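Cliston Street Community Garden, minutes of the June general meeting

Right, I'm on minutes again because I sat closest to the pen. We kicked off at 7.10 pm, a bit behind time as the side door was sticking. Apologies were read out and last month's minutes were accepted with one fix (the broad beans were in bed nine, not bed six, sorry to whoever got blamed for the aphids).

Money first. We have $517 in the working account after paying the water bill and the insurance top-up. Plot fees are still owing on a few beds, and I've been asked to put a friendly nudge in here, so consider yourself nudged! The plant stall at the school fete brought in more than we'd hoped, mostly tomatoes and those little pots of thyme. 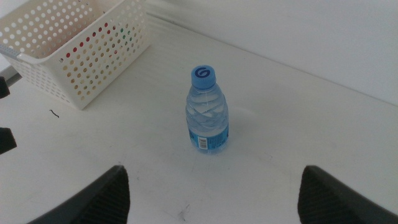 Next we got stuck into the compost, and I mean properly stuck, we were on it for ages. The middle bay is slimy and smells like a drain. The general feeling was too many kitchen scraps and nowhere near enough dry stuff, so from now on every bucket of scraps gets a bucket of leaves or torn cardboard on top. We've got a mountain of leaves behind the shed, please use them. Citrus came up again. I still say a bit of lemon peel never hurt anyone, but I was outvoted, so no citrus in the worm farm and a small amount is fine in the big bays.

Then the mulch quotes. Clirnlow can drop off a load of pea straw, 41 bales, and they'll bring it right down the lane to the back gate. Prorel is cheaper per bale but leaves everything out on the kerb, and plenty of us remember carting it all by wheelbarrow last time. Carried to go with Clirnlow. Delivery will be a morning, time to be confirmed, and we need a few strong backs plus somebody with a ute if they've got one.

The waiting list is up to 12 households. We talked about splitting the two big beds along the north fence into halves when they come free. Some people loved the idea and some thought half a bed isn't enough to grow a pumpkin in (fair point, my pumpkins took over the path and then the neighbour's plot). Left over to next meeting so the current plot holders can have their say.
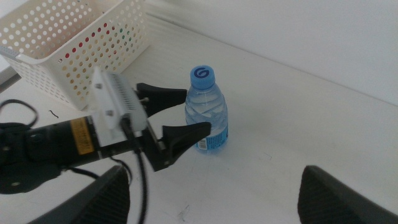

Tool shed. The good secateurs have gone walkabout, along with the blue-handled fork. If they're in your boot, just pop them back on the hook, no questions asked. We agreed to spend up to $70 on a new hose fitting and a decent padlock, and the combination will go out by text once it's on.

Last thing was the winter soup lunch. Yes, we're doing it again! Pumpkin and something with lentils, bring your own bowl and mug. The Aravena bakery has offered bread at cost, which got a cheer. Set-up from 11 am and lunch at noon.

Other business: the gate by the bins isn't latching, so lift it as you pull. The frost cloth is in the tub under the bench.

Closed at 8.35 pm. Next meeting is in July, same room, and it's someone else's turn with the pen.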